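Category: Media Releases > Homewares & Storage

22 Aug 2020 | By Nelu Nistor, Grusenik Homewares

GRUSENIK ADMITS DEFEAT, LETS PEOPLE BUY ONE LID

Grusenik Homewares will begin selling lids by themselves. Customers have been asking for this since the company opened, and the company has spent most of that time explaining why it couldn't be done.

The new range is called Idon. It covers replacement lids for every food container Grusenik has sold in the past five years, in the original colours, including the mustard one we were sure everybody had thrown out. Lids can be ordered singly. There is no minimum order, no starter bundle and no club to join.

The change of heart followed a survey sent to customers in July. We had 1,153 replies, a personal best for a company whose previous survey was answered mainly by staff. Asked to go to the kitchen and match every container with its lid, 510 households reported at least one container with no lid at all. A smaller group had lids with no container, and seemed to take it harder.

"We went in hoping to hear about colours," said Nelu Nistor, range manager. "What we got was page after page about lids. One gentleman sent a diagram. I've got it on the wall above my desk and I look at it when I'm tempted to launch another salad spinner."

Idon lids come in 23 sizes. The company would have preferred fewer, but it was the company that made 23 sizes of container, so there was limited sympathy in the building. Each lid has its size letter moulded into the rim in characters large enough to be read without glasses. Earlier lids also carried a size letter, and we apologise to anyone who ever tried to find it. 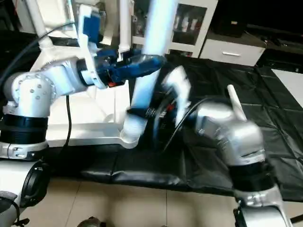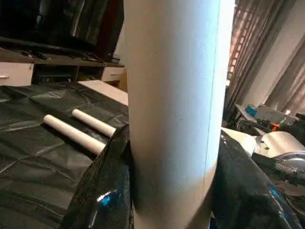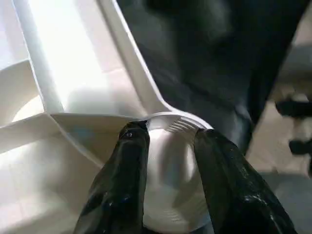
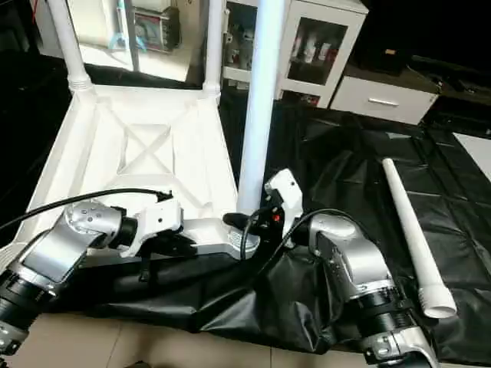 Orders open next week through the Grusenik website and at the Fovden store, where a lid-matching bench has been set up beside the returns counter. Bring the container, washed if you can manage it, and staff will find the size. Containers made by other companies can be brought in too, although all we can offer those is a kind word.

Lids are posted flat in a plain cardboard sleeve. The old moulded tray has been dropped after complaints that it was sturdier than the product.

The Hodoroagă range of glass ovenware is not included for now. Its lids are made on a separate line and the paperwork has its own personality. We hope to add them once that's sorted, and will put out another of these when it happens.

Customers who bought a full replacement set in July purely to get at one lid can email us with their receipt for a store credit. We know you're out there. Several of you wrote in the margins.

Container sales continue as normal. The salad spinner is also still available, in quantity.

ENDS

Media contact: Nelu Nistor, Grusenik Homewares press desk | © 2020 Grusenik Homewares. All rights reserved. | Back to top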